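Matel Warehouse Supplies: Website Rebuild
Project report, web development module
16/11/2025

Matel sells storage bins and small parts trays, and wanted to drop its old hosted shop. The brief asked for a site that office staff could edit themselves. Two groups before us had proposed Brenon, a ready-made content system, and we were told it would save weeks. We doubted that, and after testing it we still do.

Brenon took 3,000 product rows in the import and kept 2,610 of them. The log gave no reason for the rest. Most of the missing rows had a slash in the product code, so we wrote our own import script and kept a plain PHP back end – less to look at, but we could read every line of it.

Speed claims were also hard to trust. The Foulkes plugin advertises faster category pages. In our tests, run in June on the school server with 50 products per page, we saw no difference worth reporting. We left it out.

The Sikton theme stayed, mainly for its menus. Its style sheet has 111 rules we never use, and clearing them out is still on the list.

User testing was thin. Staff said the edit screen was "fine", and we do not count that as evidence. A second round should set timed tasks – adding a product, changing a price, swapping a photo.

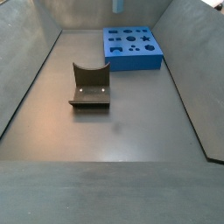 Figure 1. Gray-walled bin with a blue foam shape-sorting tray.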